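Planning for a Small Robot Arm When You Have a Small Budget

Print this post | E-mail this post

I have a spreadsheet called "arm money" and I open it more often than I open my actual bank account. It started in October as one line with a price on it and a question mark. Now it has tabs. My wife has seen the tabs and has been very kind about them.

If you're new here, I have a workshop in Hastgate where I build little mechanical things, mostly clock parts and music box movements, and mostly for myself. A lot of that work is picking up a tiny part, putting it on a pin, and picking up the next one. I like it for the first tray. By the last tray I would happily pay someone to do it, and this year I've decided that the someone is going to be a robot arm!

The arm I keep coming back to is the bench model from Brustosar. It lists at $1,099 and my budget is $1,000, so you can already see where the trouble starts. And that's only the arm. When I first wrote the number down I really did think that was the purchase, the way you buy a drill and then you have a drill. An arm is more like buying a boat (my uncle had a boat, and I remember mostly the trailer).

So before I spend anything I've been building the whole bench in Kiani, which is a simulator I can run on the machine I already own. You put in a table, put an arm on it, scatter some parts around, and find out what you forgot. I've had it open almost every evening this month and I have never had so much fun not buying something. Every time I move the base plate I learn something that goes straight into the spreadsheet, usually in the cost column.

The biggest lesson so far is about table space. I had measured my bench and measured the footprint of the base and said fine, it fits, with room for a coffee. I hadn't given any thought to the elbow. Arms fold up and back, and all that metal has to be somewhere while the gripper is down low doing the delicate bit. My bench at home is against a wall with a shelf over it. The shelf is coming down. That's free, apart from the plaster, and I've put in a line for plaster.

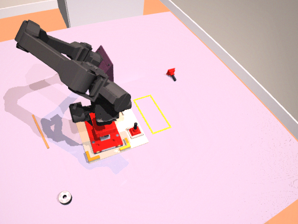
By Osvaldo Benedetti | Jan 24, 2025

Look how much of the room the arm takes up compared with the peg and the washer it's sharing a table with! When I was shopping by spec sheet I was reading reach and payload and thinking about the far end of the thing. Now I think about the folded shape first and the reach second.

I'm also completely sold on the orange corner markers by the red base. I'd never have budgeted for marking out a bench, and it costs next to nothing, but if the base gets bumped or I take it off to clean under it, I want to be able to put it back where it was. Same with the yellow outline next to the plate. I'm going to do mine in tape, and I'm going to do it before the arm arrives so that I can live with the empty rectangle for a while and see how often I put my mug in it.

The cream plate was a surprise too. In my head the arm bolted straight to the bench. Having the base and the peg on one plate means that if the plate moves, they move together, and the distance between them stays the same. I went out and priced a piece of plate at Nadis, the surplus yard out past the rail depot, and they had offcuts in a bin that were the right thickness and ugly as sin. I bought one. It's the only thing on the list I've paid for so far and I am absurdly proud of it.

OK, the money. I've sorted the list into 4 groups, and I'd suggest you do something like it even if your groups are different, because one long list made me want to lie down.

First there's the arm itself. I'm watching for a used one, and Brustosar does sell returned units now and then, but I'm planning on the full price so that anything less feels like a present.

Second is everything that holds something still. Plate, bolts, clamps, the peg, the little tray the parts wait in. I used to count this as stuff from the drawer. Then I went to the drawer. The bolts in there are all one short of a set.

Third is fingers. The gripper comes with a pair, and they will be wrong, and I say that with love. A washer lying flat on a table is a nasty thing to get hold of, and a long thin stick wants something different again. Trying parts of different shapes in the simulator has made me much less sure that one pair of fingers will cover my bench. I've put down money for material to make several pairs and I'm treating it as a running cost, like saw blades.

Fourth is what I call quiet stuff. A power strip with a switch I can slap. A real emergency stop within reach of my left hand. A lamp. Safety glasses for whoever wanders in, and somebody always wanders in. None of it is exciting to buy and I've put it at the top of the shopping order on purpose, so that I can't get to the end of the money and decide I'll sort it out later.

Add all that up and I'm well over the original budget, obviously. I've made my peace with it by moving the date. I was going to order this month. Now I'm giving it 3 more months, putting a bit in each time, and buying the small groups first. The nice part of doing it this way is that the bench will be ready and waiting, and I won't have an arm sitting in its box while I look for a bolt.

A word on the simulator, since a few of you wrote to ask whether it's worth the time if you only want one arm for one job. I think so, yes, with both hands up. But be careful about what you take from it. I trust it for where things go and for whether the arm can get there. I don't trust mine at all yet for how a part feels in the fingers, or how much a thin plate flexes, or what happens with a bit of oil on everything (my shop has a bit of oil on everything). Those I've left as question marks in the spreadsheet with a little cushion of money next to each one.

Also, do yourself a favor and write down the job before you write down the arm. Mine says: take a washer from the tray, put it on the peg, do that until the tray is empty. It took me far too many evenings to get it that short. I had cameras in there at one stage. I had a conveyor! Once the sentence was that plain, half of the things in my cart dropped out on their own, including a very handsome controller box that I still visit.

Next on my list is cable. I haven't drawn a single cable into the layout yet and I already know it's going to cost me some bench. I also want to try the plate turned the other way, with the peg nearer to my chair, to see if I can reload the tray without leaning across the arm. If you've done this on a narrow bench, please tell me how you did it. I'd love to steal it.

Comments

tinlathe wrote:
The folded elbow got me too. I ended up turning my bench sideways in the garage and now I can't open the freezer all the way. Budget for a freezer.

Marguerite P. wrote:
Glad to see the stop button at the top of the list. Could you share the spreadsheet? Even just the headings would help. I'm trying to get one approved for our school shop and I have to put down a full price the first time, as there's no second ask.

Osvaldo wrote:
Marguerite, I'll clean it up and post it. There are some notes to myself in there that aren't fit for a school.

oldbench_ray wrote:
Put your cable down the back of the plate and tie it to the plate, not the bench. Then it all lifts out in one piece. And buy twice the bolts.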